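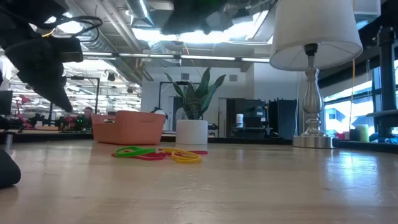 Workplace Services - Talks and Briefings

Speaker notes: Small supplies on shared tables
Skotadik building, staff session, 28th February
Speaking time: 13 minutes, questions after

Slide 1. Welcome staff from both floors. State the subject plainly: rubber bands, and where they go at the end of the day. Last year the supply desk issued 2506 of them. Very few came back to the drawer.

Slide 2. Explain what the tables are for. Each shared table may keep a plant, a lamp and one open basket. These are permanent items and remain in place. Everything else is in use or it is put away. Loose bands belong in the second group, and they are the item most often left out.

Pause here. Ask who has a basket on their own table and what is in it at present. Allow two or three replies.
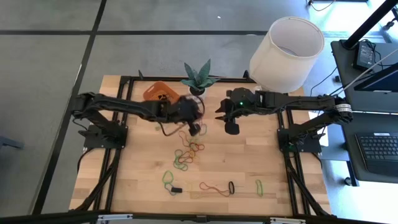
Photo: Pondard Facilities Office

Slide 3. The sorting method. Read slowly, as some staff will be taking notes.

Gather the bands to the middle of the table before sorting. Pull tangled ones apart by hand - do not cut them. Sort by width first and by color second. Wide bands are kept for file boxes and rolled plans. Narrow ones go to the mail room. Any band that shows cracks when stretched is thrown out.

Slide 4. Lamps and plants. Shades should be set upright again once the table is clear. Plants are watered by the Kang contractor, and staff are asked not to add water.

Mention the trial at the Puno annex. It covered 11 tables, and the end-of-day check there took five minutes per table. Questions on cost should be held for the April meeting.

Slide 5. Colors. The supply desk orders mixed bags, so a single table may hold yellow, red, green and blue together.
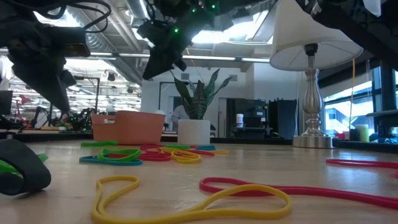

Staff have asked whether each team could be given its own color. The answer for now is no. Mixed bags will continue until present stock is used, and teams wishing to mark their files should use labels.

Slide 6. Show the drawer plan and the contact address for the supply desk. Take questions. Sign-up sheets for table checks are by the door.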